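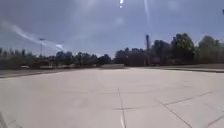 Is the Cullton fare the one with the booking fee or without it, one reader wanted to know, and could I please say so at the top of the page? Fair enough. It's with the fee. Every fare in these files is what you'd have paid at the end of checkout for one adult with one normal suitcase, card charge and all.

# Pindamov to Cullton coach fares

Hello! This is my log of what it costs to get from Pindamov town centre to Cullton airport by coach, and back again, depending on how early you book. I fly out of Cullton a lot (cheap flights, awful hours) and I got fed up of finding a bargain air fare and then paying nearly as much for the coach. So I started writing the prices down, and then it got a bit out of hand.

Two firms run the route. Baketeo has the big coaches and an app, and Polák has smaller ones and a website that logs you out if you look away from it. I've no link with either of them, and I pay for my own tickets.

## What's in the folder

- `fares.csv` — the main file, almost 4000 rows
- `trips.csv` — the journeys I really took, with the time we were meant to arrive and the time we did
- `notes.txt` — odds and ends, mostly me grumbling about bank holidays

One row in `fares.csv` is one price, for one departure, on one day of looking. The same coach turns up again and again as its date gets nearer, and that's the whole point of the thing, so please don't go removing "duplicates" before you've looked at the `checked_on` column.

## The columns

There are 11 in the main file. Most explain themselves, but these ones get asked about:

| Column | What it means |
|---|---|
| `checked_on` | the day I looked up the price |
| `travel_date` | the day the coach goes |
| `days_ahead` | the gap between those two |
| `firm` | `baketeo` or `polak` (no accent, it kept breaking my spreadsheet) |
| `direction` | `out` is to the airport, `home` is from it |
| `fare` | total in pounds, fees included |
| `flexi` | `y` if you can change the ticket without paying again |
| `seen_full` | `y` if the coach was showing as sold out |

If `seen_full` is `y` then `fare` is blank. It isn't zero! I had a zero in there to begin with and it made the August averages look wonderful.

## How I collect it

By hand, with a cup of tea, usually after the evening news. I open both sites in a private window, pick the same handful of dates and type in whatever comes up. I don't use a script. Polák's terms say not to, and anyway I quite like doing it.

There are gaps. I was away for a chunk of May and all you get for that stretch is a few prices I looked up on my phone, marked `phone` in the `source` column. I've left them in, but the Baketeo app does sometimes show a different price from the site, so drop them if you want to be strict about it.

## Things I'd be careful with

**Polák's early fares.** They only put a small number of seats out at the lowest price and I can't see how many. A very low fare in the file means I saw it once, that evening. Your chances of getting it are anyone's guess.

**Return tickets.** Not covered. Both firms sell them, and Baketeo's open return can work out better than two singles if your flight home is likely to move about. I just never kept proper track.

**Children, railcards, student deals.** Also not covered, sorry. Everything is one full-price adult.

**The 3 am coach.** Baketeo changed which day it counts as. It used to be listed under the night before and now it's under the morning it leaves. I've moved all the older rows to match the new way. If you're booking one for real, check the day on the ticket as well as the time — I once turned up a full day late for mine and had to get a taxi.

**Cullton's two stops.** Polák drops you at the terminal door and Baketeo at the long-stay car park, with a walk after. It doesn't show up in the fare but it does matter with a heavy bag, and more so in the rain.

## What I use it for

Mainly deciding when to book. For the trip out I tend to buy early, and for the trip home I wait, as the late coaches hardly ever fill outside the school holidays. That's my own habit and your dates may well behave differently, so have a play with `days_ahead` before you copy me.

If your program struggles with the full file, `fares.csv` is sorted by `checked_on` with the newest first, and the top 2000 rows will do perfectly well for a quick look.

## Using it and fixing it

Help yourself. Put it in a blog post, a chart, a moan to the council, whatever you like. A link back is nice but I shan't chase you.

If you spot a wrong price, open an issue with the travel date and the firm and I'll check it against my screenshots. I do updates on a Wednesday, when I remember. Next on the list is adding the Sunday stopping service, once Polák puts its winter times up.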